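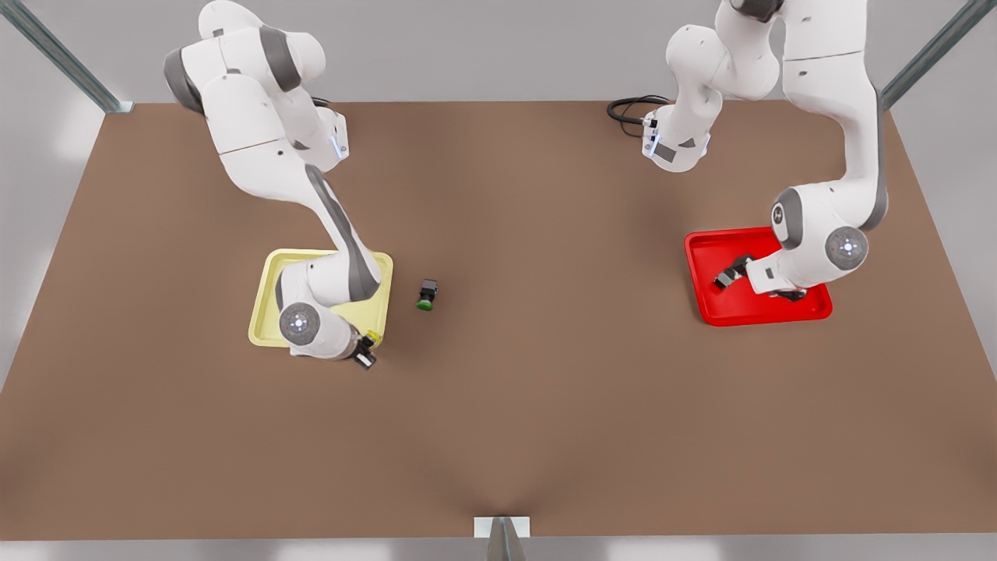
**Public engagement and outreach**

This report covers the open day for the two-arm simulation, which was the main outreach item in our plan for this period. It took place on Fri 4 December in the upstairs hall in Favolthorpe, from late morning until the early evening. We had 109 visitors through the door against a target of 110, so we consider the target as met in practice.

The demonstration was run completely in simulation, as agreed with you at the last review. The virtual workcell has two white arms, a brown table, one yellow tray and one red tray. The task shown was the sorting task, in which small parts have to go to the correct tray. The computers were lent to us by Pfister without charge, and the large screen came from the school in Millitz. We paid only for the transport of the screen.

### What the visitors did

Each group received a short introduction and then watched one full run of the task on the large screen. After this, the visitors could sit at one of the two desks and move an arm by themselves. We planned ten minutes for each person. In the busy hours this was too long and we had to shorten it, which some of the parents did not like.

Most visitors began with the general view of the cell, where both arms and both trays can be seen together. Later they could change to the wrist view, which looks along the gripper fingers over the table. This second view was more popular than we expected, especially with the older pupils. It is also more difficult. From the wrist one sees only a small part of the table, and it is easy to lose the direction.

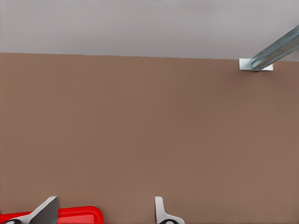 ### Difficulties during the day

1. **Losing the trays from the wrist view.** When the open gripper looks towards the far side of the table, only a strip of the red tray is left at the lower left and the rest is plain brown surface. Several visitors stopped at this point and asked for help. The one fixed thing for orientation there is the metal rod with its white bracket at the table edge, so our helpers began to say "find the white bracket first". We will put this sentence in the written instructions.

2. **Judging distance.** The table in the simulation has no pattern or lines, and people found it hard to know how far the fingers were from a part or from the rim of a tray. A visitor from a packaging firm suggested a light grid on the surface. We have tried this since the open day on one desk – it helps, but it makes the picture less calm. We have not decided yet.
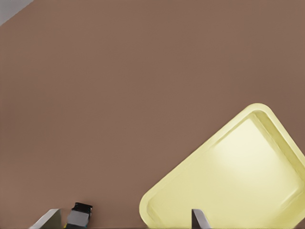 3. **Approaching a tray at an angle.** With the wrist turned, the yellow tray stands almost like a diamond on the screen, and beginners wanted to turn the gripper straight before doing anything else. This cost them a large part of their time. For the next event the wrist will start in line with the trays.

4. **Waiting time.** The queue for the desks was too long after lunch. We had no list for booking a turn, and some families left without trying.

### Spending

The open day was budgeted with 1,000 euros. We stayed inside this amount. The largest cost was the hire of the hall, followed by printing and the transport already mentioned. We ask for your permission to carry the small remaining sum over to the next period, where it would pay for a third desk.

### Plan until the next report

We would like to repeat the open day in March, this time in Millitz, where the room is on the ground floor and has better access for wheelchairs. The Idik software will be updated before then, so that the helper can change the view for the visitor without leaving the introduction screen. The feedback sheets are being typed now – a summary of the answers will follow as a separate annex.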